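# Chapter 7: Counters, Trays, and the Stuff That Collects

I used to think a kitchen counter was a flat thing you cooked on. Then I spent a winter in a rental on Pap Street and measured mine, and I had 149 inches of countertop and almost nowhere to chop an onion! This chapter is all about that strip of stone (or laminate, or butcher block, whatever you've got) and how it gets used in a normal house, with breakfast going on. 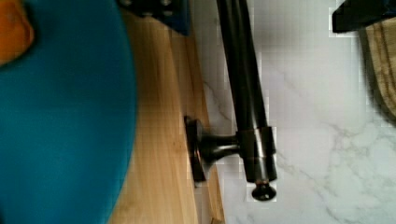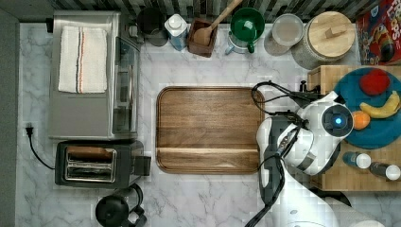
Marble patterns and wood, you'll see that pairing a lot. I like it, and I'm going to come back to the wood part, but first the objection that always comes up when I teach this unit. Prys Hopkin put it best, in a note on my first draft: "You keep telling people to clear the counter. My toaster lives on the counter. If I put it in a cupboard I will stop eating toast, and I like toast."

Fair enough! I rewrote half the chapter after that. So we won't be clearing anything for the sake of it. We'll be sorting what's out there into two groups, which I call *standing* and *passing*.

**Standing things** stay put. The toaster oven, the toaster, the kettle, a canister you open every morning. They need an outlet or they need to be close to your hand, and they've earned their spot.

**Passing things** are on their way somewhere. A cereal box, a plate of fruit, a towel folded on top of an appliance (please take it off before you turn the oven on). They land, they get used, they move along, or at least that's the idea. In my own kitchen the cereal stays out from September to June.

Now the tray. A serving tray with a raised rim is my favorite tool in the whole chapter, and it's a funny one, because it's both. It can stand in the middle of a counter for years while everything on it comes and goes. When you need the space you lift one thing in place of nine. I've used the same tray since I lived over the Beker bakery and it has a burn mark the size of a quarter.

Wooden boards and trays do ask for a bit of care, and we'll get to oiling in Section 7.3. For now, wipe them, dry them, and stand them on edge overnight if you can.

Before you read on, grab a pencil and sketch your own counter from above. Boxes and circles are fine. Write an S or a P on each one, and keep the sketch, you'll want it for Section 7.2.

## 7.1 Where the Outlets Are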